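Bench notebook, December, started at 9 in the morning with the heater on

Picking up from where I left off with the black board. I had promised Venkatesh I would settle the question of how to clean and dry it before we hand the bench over to the Segura people, and I have now spent most of a morning on it, so I might as well write it all down while I still remember which cloth was which.

The board is the glossy one that came from Cikmont, and I still like it very much, even though it shows everything. Fingerprints, dust, the ring from a cup, all of it. On the white table it looks wonderful for ten minutes after a wipe and then you notice the first smudge and can't stop noticing. Joelle says we should have bought the matte one from Lurkau and she may well be right, but we have this one, and I would like to be kind to it.

First try was plain tap water and the old yellow cloth. Streaks all over, worst near the window side. Second try was warm water with a drop of dish soap, then clean water, then the waffle cloth. Much nicer, although the soap takes longer to rinse off than you would think and I went over it twice. Third try was the spray bottle with Joelle's bottled water, just a light mist, and the waffle cloth again, folded in four. I think that's the winner. I left one misting alone without wiping to see how it would dry by itself, and got little pale rings, so please don't leave it to dry by itself.

I also wet-sanded a scrap offcut with the 2000 grit to see if the fine scuffs would come out. They did, and so did the shine, and the polish I had in the drawer did not bring it back. So no sanding on the real board! Venkatesh, I know you were tempted.

For the mug question (would a steel mug set down on a wet board scratch it?) I used the pale one with the handle and moved it around gently for a while. I couldn't pick out any new marks from the faint ones that were there before, but I wouldn't swear to it in court, and I'd still put a coaster under it. 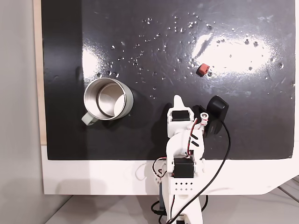
Flornero Workshop, Surfaces and Finishes Group

Droplets on the black board, with the mug over on the left and the little red block sitting in the glare. I find the water much easier to see up by the light than anywhere else, so when you wipe, get your head down low and look across toward the lamp.

Still to do: buy more waffle cloths (we are down to 2, and one has glue on it), ask Cikmont if they sell a polish for this finish, and find the lid of the spray bottle. Joelle has the bench after lunch and I've left the cloths hanging on the rail for her.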